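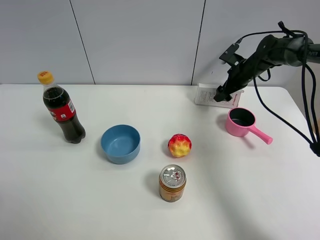 Cola bottle and blue bowl on the white table.

I finally walked the old pumping station trail in Pedville, and I can't stop thinking about it! I've lived two towns over in Irlow for years and had no idea the brick building behind the ball fields used to push drinking water to half the valley. My neighbors all call it the Castle (it has those little notched walls along the roof), and I'd always figured it was a school or a church that never got finished.

The county library in Irlow has a whole box on it, and I spent a very happy June afternoon going through it. The station ran 2 steam pumps, both from the Halvorsen works, and they sat in a hall with a tiled floor and arched windows like a train depot. The coal came up Nonell Creek on flat barges. There's a ledger in the box too, and one page shows 2157 gallons lost overnight to a cracked main on Mill Street, with a very grumpy note next to it in purple ink. I read that page over and over.
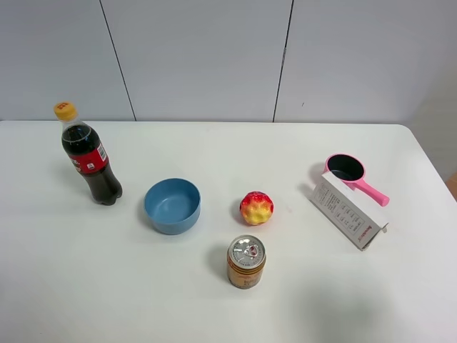 The trail itself is easy, nearly 30 minutes if you stop to look at things, and I stop to look at everything. You follow the old pipe the whole way, and every so often an iron valve cover pokes up through the grass with a number cast into it. Number 23 is my favorite, right where the path bends down to the creek and you get your first good view of the chimney. The settling ponds are still back there as well, full of cattails and red-winged blackbirds now. Go early in the morning if you can, and wear shoes you don't mind getting muddy. I'm going back next month to find the barge landing!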